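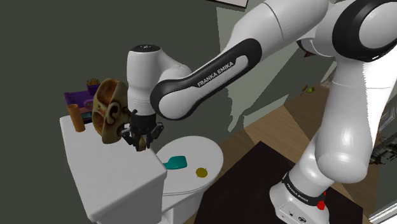
# Toilet keeps refilling by itself at night, where do I even start?

**gellach_upstairs**

Okay so I moved into an older apartment in March and the toilet has this habit where it refills for a few seconds and then goes quiet. Nobody has flushed. It happens maybe every half hour, and I only really notice it at 2 in the morning when the rest of the place is silent.

I can't see any water on the floor. The bowl looks normal to me. I took the lid off the tank and stared into it for a while like I knew what I was looking at, and everything in there seemed to be where it should be (float thing on the left, rubber thing at the bottom). My water bill came in at 583 gallons over what the last tenant usually used, so I'd like to fix this before the next one shows up.

I rent, but my landlord is slow and I'm happy to do a cheap repair myself. I own a screwdriver and one adjustable wrench. What should I check first?

---

**Lotia**

It's almost certainly the flapper, the rubber thing at the bottom. They get stiff or warped and let a little water slip into the bowl, the tank level drops, and the fill valve kicks on to top it up.

Easy test: put a few drops of food coloring in the tank, don't flush, and come back in 20 minutes. If there's color in the bowl, you've got your leak. I did this one evening with blue, and the bowl looked like a swimming pool by the time I'd finished the dishes!

To swap it:

1. Shut off the valve behind the toilet (clockwise) and flush to drain the tank.
2. Unhook the chain and pull the flapper off its two pegs.
3. Take the old one to the store with you. They come in 2-inch and 3-inch sizes and I've bought the wrong one more than once.
4. Wipe the rim it sits on, clip on the new one, and leave a little slack in the chain.

Go easy on that shutoff valve if it's old — if it won't turn by hand, leave it alone and call the landlord.

---

**clollura_tom**

just replace the whole toilet, mine was like 100 bucks on sale

---

**vitola77**

Please don't replace a toilet in a rental, lol.

Lotia is right about the flapper, but look at the water level too. There's an open tube standing up in the middle of the tank, and the water should sit about an inch below the top of it. If it's spilling over into the tube, a new flapper won't help and you need to lower the float. On most of them that's a screw or a clip you pinch and slide.

Check the chain while you're in there. Mine was too long and a loop of it kept getting caught under the flapper, so I'd bought a new part for nothing. And tell your landlord in writing even if you fix it yourself, in case you want to argue about that bill later.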